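Foam cradle (packaging)
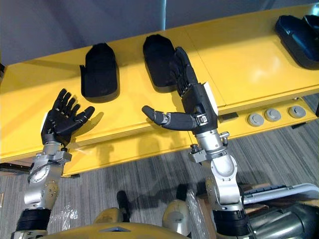
A foam cradle is a shaped block of cellular plastic that supports a single object during storage, handling or transport. It differs from a flat foam pad in having a recess, notch or contour that follows the outline of the object, so that the load is spread over a wide area and the object cannot shift sideways. Cradles are used for instruments, castings, optical parts, prosthetic and mechanical hands, ceramics and museum objects. The same piece may serve as shipping protection in a case and as a rest on a workbench.

Terminology

The words cradle, nest, insert and saddle overlap in trade use. In most catalogs an insert is a sheet or block that fills a case and holds several objects in separate cutouts. A cradle holds one object and can be lifted out with it. A saddle supports an object from beneath only, usually at two points. Nest is the older term and survives mainly in factories, where it may also refer to hard fixtures of wood, nylon or aluminum.

Materials

Polyethylene foam is the usual choice for heavy objects and for cradles that must stand upright without support. It is closed-cell, takes up little water and keeps its edges after cutting. Cross-linked grades have finer cells and a smoother face, and are preferred where the object has a polished or painted surface. Polyurethane foam is softer and open-cell. It conforms well to light objects but loses height under constant load, and many grades become brittle or sticky with age. Ethylene-vinyl acetate foam lies between the two in stiffness and is common in small molded parts.

Black and dark gray are the most widely sold colors, partly for their resistance to visible soiling. Pink and some blue foams are treated to reduce static charge; black grades may be either conductive or ordinary, and color alone is not a reliable guide to electrical properties.

Form

The outline of a cradle is normally simpler than that of the object. A cradle for a hand, for example, is often made in the shape of a mitten, with one rounded space for the four fingers and a separate notch for the thumb. Individual finger channels hold more firmly but make insertion slow and concentrate force on the joints when the object is not perfectly aligned. The mitten form also accepts a certain range of finger positions.

Clearance depends on the foam. Soft grades are cut slightly under size so that the walls grip the object. Firm grades are cut to size or slightly over. Openings are given a chamfer or radius at the entry, as a square edge tends to tear where the object first touches it. Thin walls next to a notch are the most frequent point of failure.

Manufacture

Short runs are cut from sheet by knife plotter, water jet or hot wire, and thicker blocks are built up by laminating several sheets with heat or contact adhesive. Routing is used for recesses with a varying floor depth. Molding gives the best surface but requires a tool for each shape, and is seldom justified for small orders. The Forkholm workshop of the Reddy packaging firm recorded an order of 143 cradles in 12 patterns as the largest job it had cut wholly by hand; a later order of 2,202 pieces was molded.

Use on work surfaces

On a bench or table, cradles are set with enough space between them for an object to be withdrawn without touching its neighbor. Upright cradles need a base wide enough to resist tipping when the object is pulled out at an angle. On glossy or coated tabletops a light foam block slides easily, and a thin rubber sheet or a strip of hook-and-loop tape is commonly placed beneath it. Permanent adhesive is avoided, as its removal can damage both the coating and the foam.

Care and replacement

Closed-cell cradles are wiped with a damp cloth and mild soap. Solvents are not recommended - acetone in particular attacks some adhesives used between layers. Oil from machined parts should be removed before storage, since it softens polyurethane and collects grit in the recess. Jafri's handling manual, long used at the Brirkton depot, advises inspection at the start of every November and replacement after seven years even where no damage is visible.

Compression set, the permanent loss of thickness after loading, is the usual reason for replacement. It appears first as a loose fit and later as a visible hollow in the floor of the recess.

See also

Case insert
Custom packaging
Cushion curve
Tool shadow board

Further reading

Butt, Zarmeena. Cutting and Laminating Flexible Foams. Jasudmont Press.
Jafri, Hina. Handling and Storage of Shaped Supports. Brirkton.

Page last edited Apr 17, 2021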